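Projects > Prulemdale > Progress reports

Hi Consuelo, quick one on the window repairs at Prulemdale. We've now done 46 sash windows, which is two more than I promised you in February (hooray!), and the new cords from Serrano are running lovely and smooth. I'm still waiting on Hirport for the last box of locks, so the landing ones will have to sit tight for a bit. Money's fine – £396 left out of the £3000, and I'd like to put that towards draught strip for the back bedrooms if you're happy. Give me a shout either way and I'll get it ordered.

Last updated: Wednesday, March 13, 2019

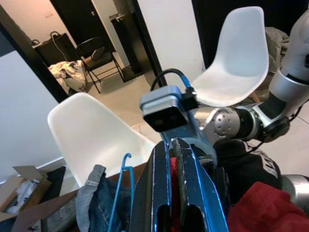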